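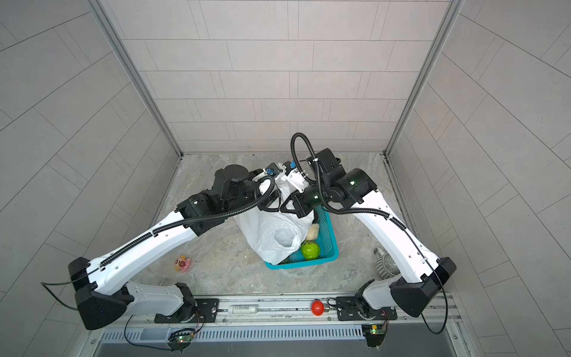

**Review: Henare 2, motion planning software for two-arm workcells**
Gastadstead Automation Office, 23 Oct 2026
Reviewer: Eylül Yüksel

Henare 2 is a planning package from Korkinix. It computes paths for two arms that share a work area and checks them against each other before motion begins. The office has used it since May on bag and basket handling tasks, where both grippers must work close together.

Planning is dependable. Of 2,007 logged requests, most returned a usable path on the first attempt. The collision view is clear, and clearance between the wrists can be set separately from clearance at the elbows. Our earlier package, Briltunley, allowed a single value for the whole arm.

Soft items remain the weak point. The planner treats a plastic bag as a rigid box, so handle positions must come from a separate perception module. Connecting ours took 15 working days, and the manual covers the subject in one page. Log files are also cleared after 100 runs unless the default is changed.

The office recommends Henare 2 for sites with their own perception staff. Other sites should request a trial license first.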